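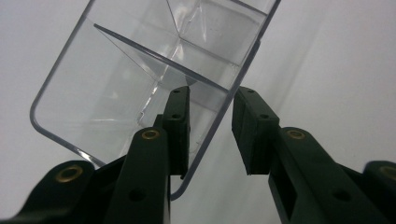 Most of what gets written on hobby sites about building a hand-held gripper is too cheerful for its own good. The parts list is short, the render looks great, and then the thing lives in your workshop for a month and you find out what it can't hold. I have now built 2 of the Numuvari style, one at home and one at the Clellitley shared shop, and I would only call the second one a tool. Clear plastic is where I'd start your testing. A thin-walled container with a divider in it, colorless, with rounded corners and a few scuffs, is a mean test piece, and a pair of flat green pads on either side of its lower edge will tell you more than an afternoon of picking up wood blocks. Wood blocks flatter everybody.

What follows are the tips I wish I'd had. Take them with the same suspicion I'd bring to yours.

Pads

Flat pads are fine. I've read pages of argument for ribbed, curved and honeycomb ones, and on hard plastic I could not tell much difference by hand. What did matter was that the two faces met square. Close the gripper on a strip of printer paper and tug. If the paper slides out at the top and sticks at the bottom, your pads are leaning, and no fancy surface will fix that.

Fasten each pad with two screws. With one it turns under load. Snug them by hand and stop there, because printed plastic strips easily and you will be taking these off again.

Wipe the pads with a damp cloth before you decide they're too slippery. Sawdust in a shared shop gets on everything.

Pivots and grommets

I was skeptical of brass grommets and assumed they were there to look good in photos. On my first build I left them out and ran the screws straight through the plastic. The holes went oval and the fingers started wandering sideways. The second build has brass at the joints and the slop is gone so far. I'll change my mind again if October says otherwise.

Don't force a grommet into a tight hole. Ream it a hair at a time and test the fit as you go. A cracked arm means another print, and at the shop the printer line was 16 jobs long last time I needed one.

Leave the unused holes empty. People like to fill them with something. Every extra piece is one more to rattle.

Printing

Dark matte filament hides layer lines and also hides cracks. Run a fingernail along the inside of each arm now and then, especially near the joints. Print the arms flat on the bed. Standing them up saves space and costs you the part.

The Huerta profile on the shop machine is set fast. Nicanor Becerra talked me into trying it with the speed cut by 30 percent, and I'll admit the holes came out rounder. Whether it was the speed or a fresh nozzle I can't say, and neither can he.

Testing on clear things

Set up on a plain pale surface. You want to see the edge of the plastic against it, and on a busy bench you'll lose it.

Grip near a corner as well as in the middle of a side. A thin wall flexes more in the middle, and a gripper that seems gentle at the corner may bow it.

Tilt the container on purpose. Anyone can hold a box level.

Write down your misses. My log has 181 tries in it and I trust it a lot more than my memory, which thinks the first build was pretty good.

What I'd skip

The Wonow spring kit. Plain rubber bands did the same job while I was still changing the linkage every weekend.

Any guide that only shows the gripper holding a tennis ball.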